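Do Paper Mail Surveys Still Reach People? A Look at the Rutherford Street Recycling Claim

Course project report
Periklis Liapis and Kiyoshi Kikuchi
2024-12-24

Why we picked this

The town of Kuddale says its cardboard recycling program is a success. The flyer that came to every home in June says residents "overwhelmingly" sort their boxes correctly, and it gives a figure of 90 percent. Neither of us believed it. Both of us live near Rutherford Street, and what we see in the blue bins on pickup morning is pizza boxes, foam, and bags tied shut.

So we asked the town where the number came from. The answer was a mail survey. The town sent out 3,239 forms and got 1,332 back. The 90 percent is the share of those who mailed the form back and checked "always" or "almost always" next to the sentence "I flatten and sort my cardboard."

What is wrong with the number

First, most of the people who got a form never answered. A person who takes the time to fill out a form on recycling and walk it to a mailbox is probably a person who cares about recycling. We can't prove that with what the town gave us, but the town can't prove the opposite either, and it is the one printing flyers.

Second, the form asks people to grade themselves. Our textbook has a whole chapter on this. Ask people how often they floss and you get the same kind of answer.

Third, "flatten and sort" is two questions. Periklis flattens every box and then throws the lot in with the plastic film. He would have checked "always."
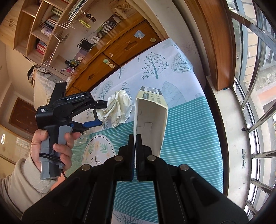
There is also the matter of what counts as clean cardboard. The town's rule sheet says to remove tape and labels. The sheet from Canus, the hauler, says tape is fine. Skistinon, which runs the sorting plant, has a third list, and it does not mention labels at all but has a long section on waxed produce boxes. We read all three twice and still disagreed with each other over whether a frozen dinner carton is allowed. If two students with a grade riding on it can't agree, we doubt that the people filling out the survey all had the same rule in mind.

What we did

We wrote a short quiz using items from the three rule sheets and gave it to 12 neighbors. Before the quiz we asked them the town's question, word for word. Nearly all of them said "always" or "almost always." Then they took the quiz, and most did badly. The greasy pizza box fooled the most people. The egg carton started an argument on a porch that we had to leave early.

Problems with our own work

Our group is tiny and it is made up of people who know us. Kiyoshi thinks some of them answered the first question the way they did to be nice. We also had to pick one rule sheet as the "right" one, and we used the hauler's, mostly for the reason that it was the shortest. With the town's sheet the scores would have been lower still. We did not look inside anyone's bin, as our instructor said no.

What we can say

We can't say that Kuddale recycles badly. We don't have the data for that. What we can say is that the flyer's figure measures how people feel about their own habits, among those who wrote back, under rules that do not match. The plant must weigh what it rejects. We asked Skistinon for those weights and were told to put the request in writing, so we did, and we had no reply by the due date.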